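Chapter 4

Building It First Where Nothing Can Break

In this chapter you will

set up a simulated workbench that matches the real one in your garage, spare room or shared shop
mount a virtual wrist camera and decide what it ought to see
bring a two-finger gripper down over a ball and stop short of it
start the build log you will keep for the rest of the book

You have an arm now. If you worked through Chapter 3 with the rest of us, it's bolted to something solid, the joints move when you ask them to, and you have probably already sat there making it wave at people (everyone does, and I still do it). The natural next step is to put something in front of it and have it grab. We are going to do that, and soon! But first we're going to do it in software, and I want to talk you into enjoying this part, which a lot of home builders rush.

My own first arm lived on a shelf in the shared workshop at Lanstead, between a drill press and a kiln. I had one evening slot, from 8 until the building closed, and most of it went to clearing the bench, finding the power supply and putting back the screws I had dropped. When Zuzana Kadlec showed me that she was doing most of her gripper work at her kitchen table, with no gripper within two miles of her, I went home and copied her setup that same night. By the next slot I had run more approaches than I'd managed in the whole of December. They were mostly bad approaches, but I knew why they were bad, and that was new.

A simulator gives you a room, a light, some shapes and a rule for what happens when shapes touch. You supply the numbers. If the numbers are close to your real bench, the habits you build will carry over pretty well. If they are wildly off, you'll teach your arm to pick things up in a place that doesn't exist, and you'll find that out with a loud noise.

4.1 The bench in the computer

Get a tape measure. Write down the height of your bench top, its length and depth, and the distance from the front edge to the center of the arm's base. Then write down where the nearest wall is. People leave out the wall, and the elbow joint always finds it.

Type these into the scene file you made at the end of Chapter 3. Keep every length in the same unit. Adaeze Nwankwo once spent a whole evening wondering where her table had gone, and it was sitting under the floor, the size of a postage stamp, because she had typed meters for the room and millimeters for the furniture. I've done the same thing with a lamp.

Furnish the room a little, too. A bare gray box is fine for checking that the joints bend the right way, but once a camera is involved you want some clutter in the world: a surface with a grain to it, something pale next to something dark, a picture on the wall. The camera is going to see all that at home, so let it see some of it here. Don't go overboard. My friends at the Harju build night made a beautiful model of their entire workshop, right down to the coat hooks, and it ran so slowly that the arm moved like a houseplant.

4.2 Why a ball

We start with a ball for a very plain reason: you can't get its rotation wrong. Come at a box from an odd angle and one finger lands on a corner. Come at a ball from any side and it's the same shape, so the only question left is where its center is.

It does have one mean trick, and that's rolling. If one finger arrives before the other, the ball leaves. In the simulator you can fix this for now by turning off its motion until both fingers report contact. Call that training wheels. We take them off in Chapter 5, and I promise the first time you catch a free ball you'll shout.

Use a coarse ball to begin with, one made of a small number of flat faces. It loads fast, and it's good enough for lining up. Swap in a smoother one when you start caring about exactly where the finger pads touch.

4.3 The hover

The whole chapter is really about one pose. The gripper is open, it's close to the ball, and it hasn't touched anything. I call it the hover, and if you can get there reliably, the grasp that follows is mostly a matter of going a little farther and closing.

Break the move into 2 parts in your code, even if it feels fussy. The first takes the arm from its rest position to a point well clear of the table, and it can be quick. The second goes from there to the hover, slowly, in a straight line. Save both as named poses. When something goes wrong, you'll want to know which part it happened in.

Then look at it through the wrist camera. The view will feel strange at first, with the room tipped over at a slant and your own fingers poking in from the bottom. Stay with it for a while and try to judge from the picture alone whether the ball would end up between the fingers if you kept going. Watch for anything that sits close beside the ball, too. A slab or a tray with a raised lip can catch a finger on the way down even when the line to the ball looks good.

4.4 Start your log

Every run gets a line: the run number, what you changed, what happened. One change at a time, please. Mine is a plain text file, and the entry I'm fondest of is run 1481, which says only "moved the lamp, works, WHY." (It was the shadow. We'll get to shadows.)

Try it now. Build your bench, place your ball, save the two poses and bring the gripper to its hover. Save the camera view when you get there and keep it next to your log.

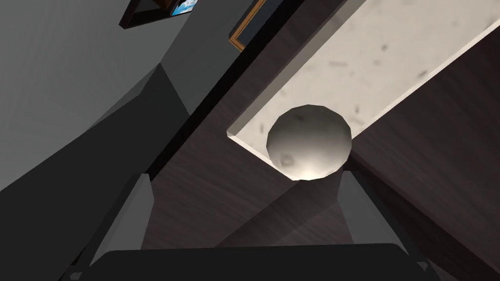 Rawiri Treloar wrote back after trying the draft of this chapter that he would put the log before everything else, even the tape measure, having lost a week of good poses by trusting himself to remember which file was which.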